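**Caldeira keeps rates on hold, and there goes my Thursday morning**

Thursday, April 23, 2026

Well, I had most of this piece written last night and I've had to bin the lot. Caldeira's central bank left its main interest rate at 2% this morning, when nearly everyone I read (and I read far too many of them) had pencilled in a cut. Of the 50 forecasters in the survey that goes round before each meeting, 40 said the rate would come down. I'd have said the same if they'd asked me, so I'm not going to be smug about it.

The currency jumped as soon as the statement landed, then gave a bit back over the next hour while people read past the first paragraph. Shares went the other way. Builders and furniture shops had the worst of it, the sort of companies that do well when borrowing gets cheaper and had been climbing for weeks on the idea that it was about to. The banks were quite cheerful, as you'd expect!

So what happened? The short answer is wages. Pay settlements at the docks in Clolen came in higher than the bank wanted, and the governor brought them up three times in the press conference without anybody having to prod. The dockers' deal tends to set the tone for haulage and warehousing, and after that it works its way into what things cost in the shops. I think the bank is more frightened of that than it lets on. The statement has dropped the line saying price rises would be "comfortably contained" by the end of the year, and it was in the last four statements, so somebody took it out on purpose.

On the other side you've got the factories, and they're having a miserable spring. Orders from Stositz have dried up since the new duties on machine parts came in, and that used to be Caldeira's best customer by a mile. I spoke to a supplier on the edge of Troststead last week who has gone down to a four-day week and would very much like to know what the bank thinks it's waiting for. Fair question, I thought. If you only looked at the export numbers you'd be cutting rates before lunch.

Two of the rate-setters agreed and voted for a cut. We don't get their names until the minutes come out, although I could have a decent guess, and so could anyone who sat through their speeches last month. A split vote is unusual for Caldeira, where they generally like to come out of the room holding hands. To me it says the argument in there was a proper one.

For borrowers, there isn't much to do except sit tight. Most home loans in Caldeira are fixed for a short stretch and then reset, and a lot of people whose deals run out this summer had been holding off in the hope of something cheaper. A couple of lenders had already trimmed their offers ahead of today and I'd be surprised if those offers hang around for long. Savers get a few more months of a half-decent return, and they've had little enough to cheer about.

The betting has now shifted to July, when the bank will have a fresh set of forecasts and, with any luck, a clearer idea of how the row with Stositz is going. The governor wouldn't be drawn on it. He was asked in several different ways and said each time that the next decision would depend on the data, then he drank some water and the press officer pointed at the back row.

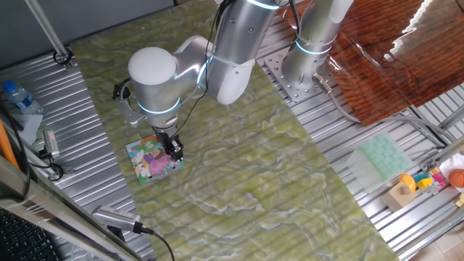 Before July we'll get more figures on wages, prices and trade, and I'll be going through all of them with a strong coffee. The jobs numbers are the ones I'd watch, as they've been oddly healthy for a country whose factories are on short time. Putting these monthly releases together is jigsaw work, only without a nice square board lying flat on a green tabletop to keep it all in place, and the statisticians have a habit of revising the bits you've already fitted. Last year's growth figure has been changed twice. The next batch of price data comes out in the middle of next month, and I'll have another go at a forecast then.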